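Bravbridge Technical College
Equipment Gallery: Desktop Hardware Workshop

The Bravbridge hardware workshop introduces students to the inside of the desktop computer. Over the course of the term, each student opens a case, identifies the main parts and records what is printed on their labels. The gallery is maintained by the Dekstead campus and was last revised on September 9, 2023.

The workshop holds 88 desktop computers for teaching use. Students work in pairs and keep a written parts record for each machine - model numbers, electrical ratings and certification marks are all entered by hand. Completed records are stored in Room 929.

Select a heading to view the gallery for that unit.

Unit 4: Power Supplies 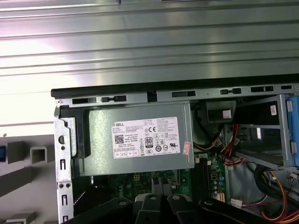

Power supply in an open desktop case. The Dell label carries the 80 Plus and CE marks.

Requests to use gallery material should be sent to the Dekstead campus office.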